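Prateleira de parede a descair para a frente, bucha em placa de gesso

Perguntas > Bricolage > Fixações
Visto 326 vezes

Pergunta

Tenho uma parede divisória em placa de gesso simples, estrutura metálica, e uma prateleira Stolus fixada com dois parafusos e buchas de nylon de expansão. Ao fim de umas semanas a aresta traseira superior afastou-se da parede. A carga é baixa, só peças decorativas. Os furos já têm folga e as buchas rodam em falso. Posso reutilizar os mesmos furos com outra bucha ou tenho de mudar a posição?

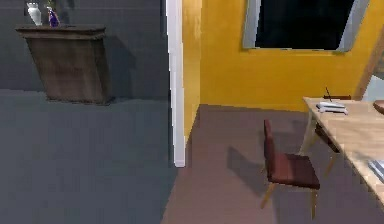

As buchas de expansão para alvenaria não servem para placa de gesso, porque não há material atrás para comprimir. Para carga leve usa-se bucha metálica de expansão (tipo guarda-chuva) ou basculante. Convém olhar também para a geometria: uma prateleira em caixa, mais larga no topo e a estreitar para baixo, como a de madeira escura com o vaso branco e o frasco roxo em cima, tem menos altura útil de apoio quanto mais baixa for a caixa, e o parafuso superior trabalha quase todo à tração. Fixe o mais alto possível.

Resposta 1 (aceite)
por Samir

Furos com folga: se o diâmetro não passou de 10 mm, a bucha metálica costuma tapar o furo. Acima disso, desloque a fixação e repare com massa para juntas. Procure o montante com um íman; se apanhar perfil, use parafuso autoperfurante diretamente no metal. Confirme o comprimento da bucha com a espessura da placa.

Resposta 2
por Lakik

Cola de montagem e está feito. Tenho uma assim há anos.

Resposta 3
por Tidalden

A cola agarra ao papel da placa e à tinta, não ao gesso. Com carga arranca tudo. Usei basculantes M4, furo de 20 mm, aperto à mão. Atenção aos cabos elétricos antes de furar.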